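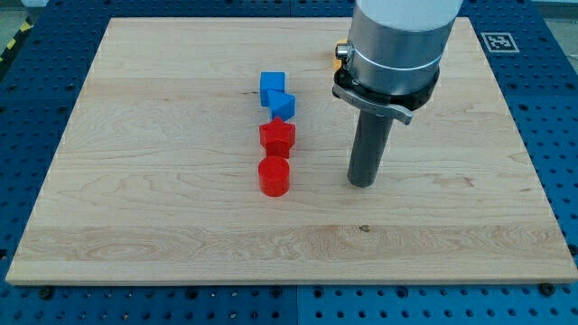
¿Con qué se limpia un tablero de arce sin barnizar?

Con un paño de algodón apenas humedecido y unas gotas de jabón neutro, siempre en el sentido de la veta, y secándolo enseguida con otro paño.

La pregunta llegó varias veces al taller de juegos de Galindo desde que en diciembre cambiamos los tableros de las mesas. Perla Pacheco, encargada del material, ha preparado estas indicaciones para las familias que se llevan un juego en préstamo.

El arce claro se mancha con facilidad. El rotulador, el zumo y la crema de manos entran en la madera si se dejan de un día para otro. Para una marca reciente basta el paño. Si la mancha ya ha penetrado, se pasa una lija fina de grano 200, sin apretar y sin hacer círculos, y se retira el polvo en seco. No usen lejía ni estropajo. Tampoco conviene dejar el tablero de pie junto a un radiador; dos de los antiguos se curvaron así y hubo que retirarlos.

Los bloques de plástico se lavan aparte, en agua templada con jabón, y se secan antes de volver a la bolsa. Los cubos y los cilindros no dan trabajo. En las estrellas la suciedad se queda en los ángulos entrantes y hay que repasarlas con un cepillo de dientes viejo. Los prismas triangulares se guardan al fondo, con las puntas hacia dentro, porque son los que acaban rompiendo la tela.

Para los más pequeños, Leopoldo Sandoval propone empezar por dos colores, azul y rojo, y pedirles que pongan los bloques en fila: primero los de un color y después los del otro. Cuando lo hacen sin ayuda, se cambia la consigna y se ordenan por forma. La actividad está pensada para niños de hasta 6 años.

Los juegos se devuelven en el mostrador de la entrada, con la ficha dentro de la bolsa. Si falta alguna pieza, anótenlo en el reverso. Hay repuestos de todas las formas menos de la estrella, que está pedida.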